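Why can't a shop just sell things anywhere it likes?

Reading time: 2 minutes

Say you open a lemonade stand. You put it on the sidewalk, because that's where the thirsty people are. Business is great. Then a grown-up with a stroller comes along and has to go around you, into the road, and gives you a look.

Congratulations. You have discovered local government.

Sidewalks, squares and streets belong to everybody in a town, and that causes arguments, because everybody wants to use them for something else. So towns make rules called bylaws. One common bylaw says that if you want to sell things in a public place, you need a permit. A permit is a piece of paper that says yes. Getting it usually involves several other pieces of paper.

Take the market in Wetar. It has room for 100 stalls. Last April, 200 sellers asked for a place, and even the mayor could see that this was going to be a problem.

So the town council held a meeting. Council meetings are open to the public, and children can go too, though few stay for the second hour. The council had 2 ideas to choose from. It could draw names out of a hat, or it could let each seller come every other week. They talked until 6 in the evening and picked the second one.
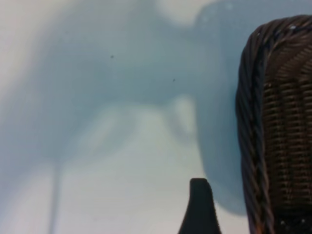

One seller wrote to the council afterward that taking turns was fair enough, but her customers would never remember which week was hers, and could the town please put up a sign?

The town put up a sign. It had to get a permit for it.

What if you sell without a permit? An inspector will probably ask you to pack up. If you keep doing it, you may have to pay a fine — money you hand over as a punishment, which goes to the town and may well be spent on sidewalks.

More for young readers
Who decides where the bus stops?
Rirnance: the town that voted on its own name
What does a mayor do all day?
Why Erkamier has two fire stations and one fire truck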